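Häufige Fragen zu Duyên Ninh

Wer ist Duyên Ninh?
Sängerin und Songwriterin, bekannt geworden mit dem Duo Bramometti. Seit der Trennung tritt sie solo auf.

Ist sie in einer Beziehung?
Dazu äußert sie sich nicht. Gerüchte über den Gitarristen Musetti hat ihr Management im Juli dementiert.

Welche Musik macht sie?
Ruhigen Soulpop, meist auf Deutsch – einzelne Lieder auch auf Vietnamesisch.

Wie viele Alben gibt es?
Vier, davon zwei solo. Das letzte heißt »Dresano« und hielt sich sieben Wochen in den Charts.
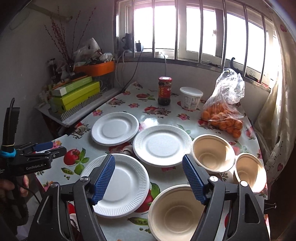
Gibt sie Autogramme?
Ja, per Post mit frankiertem Rückumschlag. Die Bearbeitung dauert mehrere Wochen.

Stand: 5. Juli 2020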